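Minutes, Cannabis Licensing Working Group, October meeting

Typed up by me, Nelly Sotelo, from my own scribbles, so if I got you wrong, tell me and I'll fix it. Present: Reda Erraji (chairing), Duván Inga, Hortensia Chambi, Nidia Agudelo and me. We got going at 6:20 pm.

Last month's minutes

Approved, with one fix. I had written that Hortensia was in favor of the county delivery ban and she very much is not! Sorry, Hortensia. It's changed.
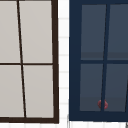
Home kitchen edibles permit

This took up most of the evening. The draft would let people make edibles at home for retail sale, with a cap of 31 packages a week per permit. Duván thinks the cap is so low that only hobbyists will bother. Nidia likes it low for the first year and wants to see how the inspectors cope before anybody raises it. I'm with Nidia, mostly, though I said I'd go higher for baked goods (I still would).
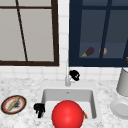

The storage language was where we got properly stuck. As written, all infused ingredients have to be in a locked cabinet, fine, but the next line says "no other food may be present in the work area," and Hortensia asked what a work area is supposed to be in somebody's house. Does an eggplant sitting up by the window over the sink count? Reda read the definition out loud two times and we still couldn't say. Duván offered to rewrite it so it only covers the surface being used during a batch. Everyone liked that, and he'll send it around before the next meeting.

Setbacks for storefronts

Pirker and Sabbagh both wrote in asking us to measure the distance from a school door to door instead of lot line to lot line. Reda read both letters. Nidia pointed out that door to door would open up the old Clositz building, and I'd guess that's why we're getting letters. We voted to stay with lot lines, four in favor, Duván against.

Cleaning rules for home permits

Back to kitchens for a bit. The draft asks for a separate sink for utensils that touch extract. 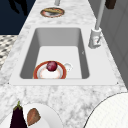
Hortensia said a second sink would rule out nearly every renter in town, and she's right. We agreed to swap it for a wash, rinse and sanitize step between batches, with a written log. Reda wants the log kept for 2 years. I think one is plenty but I didn't feel like fighting over it at that hour.

Application fee

Clollus, who run the online permit portal, need a final number from us. We went with $20 for home permits. Storefront fees are held over until Reda hears back from the county.

Adjourned at 8:45 pm. Nidia has the key to the room next time.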